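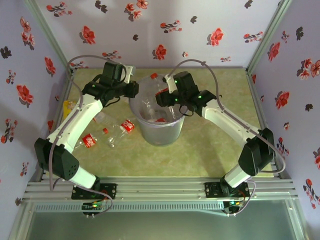 When does the new water tariff in Broldale take effect?
The tariff applies to all meter readings taken after 2000-01-20.

The Broldale water utility has replaced its flat household charge with a two-part rate. Each account pays a fixed connection fee plus a charge per unit used. The first 35 units in a billing period are charged at the lower rate. Some 500 accounts on the Trekosbridge main are billed separately and keep the old rate until September. Meter replacement on that line is contracted to Buvow.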